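The Antal group at Wevham has posted a new result on grasping from wrist camera views. Short thread.

1/ The question was whether a policy trained on plain tabletops holds up when the surface is busy: veins, specks, strong patterns.

2/ We collected 280 demonstrations and held back 46 for testing. Boxes were unprinted cardboard.

3/ Success on patterned surfaces rose to 95 percent when training included 11 surface types. Full tables are in the Flitunum report.
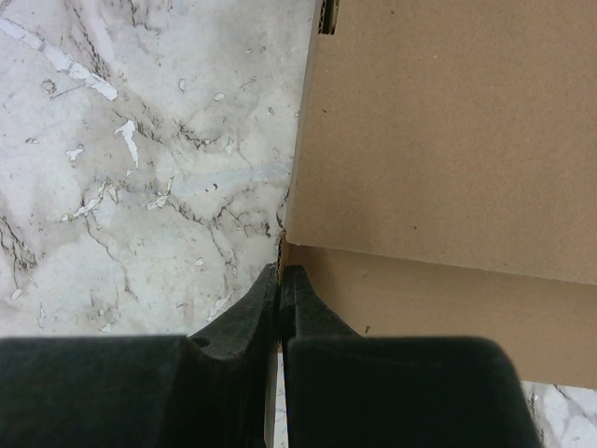 Wrist view: fingertips at the edge of a cardboard box on marble.

4/ Code will follow in November.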